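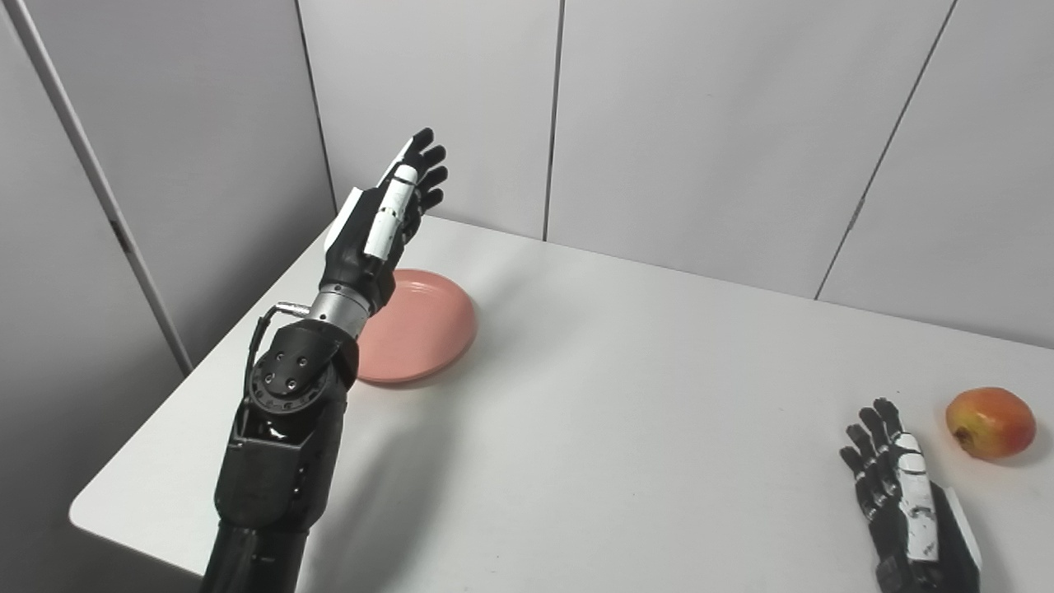 Working at a table next to a two-armed robot is mostly a matter of good table habits, and most of these habits you know already from your kitchen. I have written them down for the people who use our workshop kitchen at Petek, and later for some others who asked me. The first habit is to lay out only what the next task needs. For a fruit task this means one plate and one apple on a white table, and everything else goes back on the shelf before the arms get power. If the plate has a color, like the salmon-pink one, you can find its rim quickly with your eyes when black fingers are in front of it.

## Before you switch on

- Wipe the table with a damp cloth and then with a dry one. A fruit slides on a wet table, and a hand that closes on a sliding fruit closes too far.
- Walk once along the table and look at the cables. Each cable should have a loose loop at the elbow, enough for the arm to stretch out fully. If the loop is tight, do not start.
- Put the stop button where your weaker hand rests. I am right-handed, so mine is on the left.
- Take off rings, scarves and long necklaces. Tie your hair.
- Say aloud "arms on" and wait for the answer of the other person. When you are alone in the room, the arms stay off. We make no exception for short tests.

## Where to put things

Keep every object at least 30 centimeters from the table edge on the side where people stand. We had a softer rule before (it said "not too near"), and everybody understood it differently. Impi Juntunen put a strip of tape on the floor for the feet as well, and this helps more than the rule on paper.

Use plates with a raised rim. A flat board looks practical but round fruit leaves it very easily. Do not use glass or thin porcelain while you are still trying out a movement. Heavy mugs are also a bad idea, even empty.

## Speed

For practice with food we set the arms to 7 percent of full speed, and it feels terribly slow. Please leave it there. When the same movement has gone well through one whole afternoon you may ask Lieselotte Rieger for a higher setting. She writes it in the book with the reason. The 100 percent setting is only used behind the closed screen.

## If you must reach in

1. Press stop.
2. Wait until both arms are still. Look at both, also the one that was not doing anything.
3. Say "hand in".
4. Reach from the side, never over the top of a robot hand.
5. Take your hand back, say "hand out", and only then release the stop.

Do not pull an object out of closed fingers. Use the open command, or, if the power is off, support the object from below and open the fingers one by one, beginning with the thumb.

## Food and cleaning

Fruit which was handled by the robot is not eaten. We collect it in a bucket with a lid and it goes to the compost. The finger surfaces are not made for food, and the grease from the joints does not taste good either (Folasade Ogunleye can confirm this).

Clean the fingers with a cloth that is a little moist with mild dish soap. Do not spray, because the liquid runs down into the wrist. Grooves in metal parts collect sugar from fruit juice, and a soft toothbrush is the best tool for them. Let everything dry in the open air before you put a cover on it.

An apple can be used for several days if you keep it cool at night. Change it when it has soft places. Small dark spots on the skin do not matter.

## The book

Write in the book every stop, also the ones where you think it was your own mistake. One line is enough: what was on the table, what moved, who pressed. The book is in the drawer under the kettle, and the new pens are in the same drawer.

Last changed May 11, 2019. Corrections please to Floarea Gavrilă.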